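The repair shop in Abu Hammour opens at eight, but its owner is usually there before seven, with tea and a screwdriver. He started Rullham with one rented table. Last year 3626 computers passed through the shop, most of them old office towers.

"People think a tower is finished when it becomes slow," he told me. "In most cases it is only tired. I open the side, lay it down, and look first at the power supply and the drives."

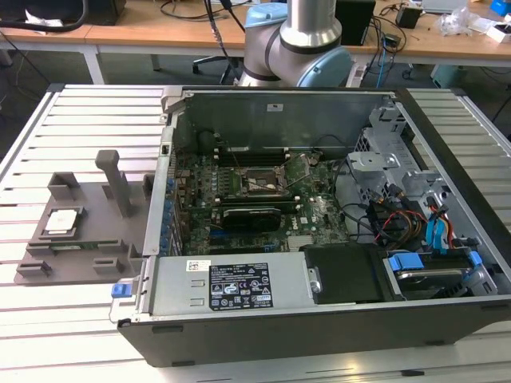
He likes the older cases because they were made for hands. A drive sits in plastic clips, and the memory slots are easy to reach. The processor socket is the part he fears. "One bent pin and I lose the whole afternoon – sometimes the whole board." His apprentices practice for a month on dead boards before they may lift the lever on a good one.

The work is not expensive. A cleaning with new thermal paste costs 70 riyals, and a change of power supply costs 88 plus the part. He keeps the bare metal panels too, and cleans each one before it goes back on.

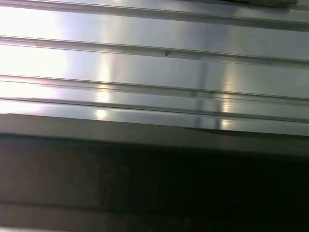
What does he do with a computer that cannot be repaired?

"I take out the memory, the screws and the fans, and I write the model on a bag. The rest goes to the metal dealer in October."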